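Murnell Hand-Held Gripper, Club Set
Supplied by Gusance for school and student robotics groups

Price per set: $30 a week, with a 2 week minimum. Suits ages 13 and up.

We stock this because clubs keep asking for it, and we have our doubts. The maker calls it a complete first project in robot learning. What you get is a grey plastic gripper you carry by hand, with square black and white markers at the jaw for tracking. Students pick things up and put them down, over and over, and the recordings go to whoever is training the arm. A small cup on a round table is the usual first task.
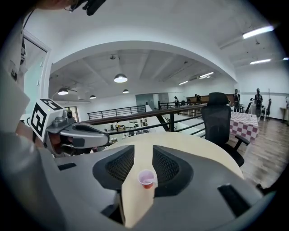 Arben Dervishi writes that his club spent eight sessions on cups and he would do it again, though half the group had drifted back to their line followers by January. He'd like the manual to say plainly how dull the middle part is. So would we.

The Idora lesson plans are included. They're tidy, and a bit optimistic about how fast a teenager labels footage. Eirini Nikolaidis on our bench rewrote the calibration sheet - ask for hers, it's shorter.

Once the table work gets stale, groups can carry the gripper about a larger room. Whether a model learns much from that, we haven't seen shown.

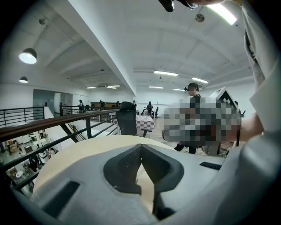 Not included
Laptop, storage cards, and the Margaritis wall charger, sold separately.

Returns
Bring it back in the case, with both jaw pads. Missing pads are charged at cost.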